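Effie Geddes
Thread on the gripper fault we had on the tabletop cell. Writing it down while I still have the notes open.
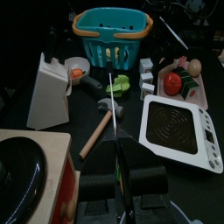

Wrist camera view, thin rod in the fingers, play kitchen laid out on the table.

The task set is toy kitchen items and a few odd objects. Pick something up, move it, put it in the basket or on the tray. The thin rod is the hardest thing we give it. Soft food pieces forgive a bad grip and the rod doesn't.

The fault: the gripper was opening partway through a move. It didn't open all the way. It let off enough that a thin object could swing or fall, then it closed again. The log showed a successful grasp every time.

We first saw it in January. I put it down to worn finger pads and swapped them. It went away for 30 runs and came back, and I should have been more suspicious of that than I was.

Kenneth Tennant found the pattern. He lined up the drops against arm position and nearly all of them happened with the wrist rotated well past center and the arm reaching to the far side of the table. With the wrist close to neutral we couldn't make it happen at all.

So we looked at the cable. The gripper power and signal lines run down the forearm in one bundle with a clamp near the wrist. The clamp had been put on with the wrist straight. Turn the wrist far enough and the bundle goes tight against the connector.

We pulled the connector apart. 2 of the pins had backed out slightly. Under tension the supply dropped for a moment, the controller reset, and its startup routine relaxes the fingers before it goes back to the last commanded position. That was the partial opening.

The part that bothers me more is the log. The arm controller polls the gripper for status, and our driver kept the last good answer if a poll failed. A reset was over before the next good poll came in. As far as the software knew, the gripper had been closed the whole time.

Ifeanyi Abubakar wrote that driver and was the first to say it had to change. It now reports a missed poll as unknown, and unknown stops the arm. We get more stops this way. Fine by me.

On the safety side, this cell only handles light things, so a dropped rod is an annoyance. The same gripper and the same driver were going onto the Stetside cell next, and that one lifts metal parts over a bench where people work. I asked for that install to be held until we had the cause. It was held.

Changes so far:
New connector with a locking shell.
Clamp moved back up the forearm, with a service loop long enough for full wrist rotation both ways.
Startup routine changed so the fingers stay where they are after a reset until someone clears it.
Controller resets are counted and shown on the operator screen.

Retest was 6 hours with the wrist going end to end while holding the rod. No resets, no drops. Archie Mackay then pulled on the bundle by hand with the arm locked out and the gripper powered, and we still didn't get one.

A couple of people asked if force sensing in the fingers would have caught it. Probably, if we logged it. These fingers don't have it.

Still open: the old runs. Anything recorded between January and the fix may have a false "closed" in it. Kirstin Lamont is going through the camera footage for the far-reach moves and flagging them by hand. She is 3 batches in.

If you run a cell with the wrist cable clamped, turn the wrist to both limits with the power off and look at the slack. Check the connector pins while you're there.

Will add to this when the Stetside wiring has been inspected.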